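**Ticket 173: Label printer at Gonstead laundry counter prints blank / skips every 2nd label**

Opened by: Valentina Painemal
Assigned: Pieter Timmermans
Opened: 10/05/2020
Priority: was low, now high (see below)

**Problem as reported**

Printer on the towel counter feeds fine but every second label comes out blank. Started after the Ploratley update. Test page from the printer itself looks OK. Test page from Ploratley does not. Tried turning it off and on, tried a new roll, same thing. We have 1000 labels to get out for the Segers order and I can't be hand writing them.

**Log**

PT: Looked at it remotely. Queue was jammed with 13 old jobs, all the same batch. Cleared them. Asked Valentina to print one label only. Came out good. Asked for two. Second one blank. So not the queue, or not only the queue.

PT: What stock is loaded? The order says small cotton towels and cloths, so should be the narrow sew-in tape, not the sticky paper. This is one of the items going out:
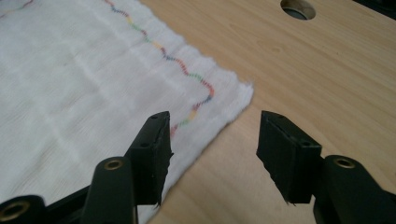
Driver is set to "continuous" and the tape has gaps. That alone could do it. Changed to "gap", recalibrated (hold feed button until it blinks twice, let go). Printed five. Labels 1, 3, 5 good. 2 and 4 blank. Grr.

VP: Is it the ribbon? Bart said it looked loose.

PT: Wouldn't skip that regular if it was the ribbon, you'd get faded bits or streaks. But check anyway, costs nothing. Ribbon goes UNDER the roller and ink side faces the tape.

VP: Checked. Ribbon is fine. Bart Nijs took it out and put it back. Cleaned the head with the wipes while it was open. No change.

PT: OK then it's the template. Opened the one Ploratley pushed with the update. Label height in there is double what it should be. Printer thinks one label = two labels long, prints on the first half, feeds over the second. Would explain everything. Don't know why the internal test page was fine, guess it uses the printer's own size and ignores the template.

PT: Set height back to the old number. Saved. Template reverted itself as soon as I closed the window. Saved again as a copy with a new name, that one stuck. Please pick "Towel small COPY" from the list for now.

VP: Copy works!! Did ten in a row, all good. But Gerrit's login can't see the copy, only mine can.

PT: Permissions. Copies are private by default. Gerrit De Graaf is in the packing group so I shared it with the whole group. Log out, log in, it should be there.

VP: He sees it now. One more thing, text is sitting too far left on the wide towels, washing symbols get chopped. Size I mean is this one, with the stitched border:

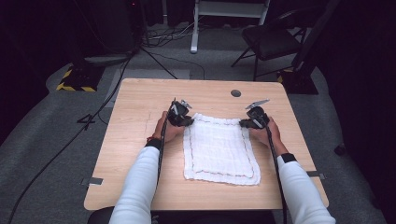

PT: Wide towels use a separate template, same update so probably the same mess. Yes, left margin is 0, was 2 before. Fixed in a copy same as the other. "Towel wide COPY". Shared with packing too so you don't have to ask again. Print one and look at the symbols before you run the lot please.

VP: Symbols all there. Text slightly high but I can live with it.

PT: Asked Gomeo support why the templates keep reverting. Kristýna Brabec answered, says the update locks the originals on purpose and a sync puts them back on every login. She's opened something on thier side. No date. Until then DON'T edit the originals, it will look like it saved and then it hasn't.

VP: Segers also wants a line added for the care leaflet, saying lay flat before folding. Have a picture they can use next to it, can that go in the template? 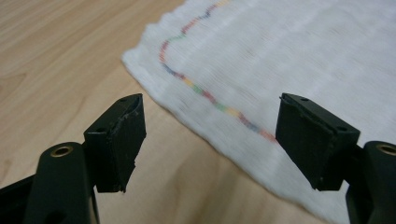
*Attachment 3: white cloth spread out on the table, for the care leaflet*

PT: Not on the label, photos print as a black blob at that size. Text line yes. Added "Lay flat before folding" to both copies, bottom row. Picture goes to whoever does the leaflet, not me.

**Status**

- Skipping: fixed with copy template, original still broken
- Wide margin: fixed, same way
- Care line: added
- Reverting templates: with Gomeo, waiting

Keeping this open untill Gomeo gets back. If the blanks come back, check the template name first, then the driver ("gap" not "continuous"), then call me.

VP: Segers labels are running now. Need another ribbon ordered, this is the last one.

PT: Ordered 2.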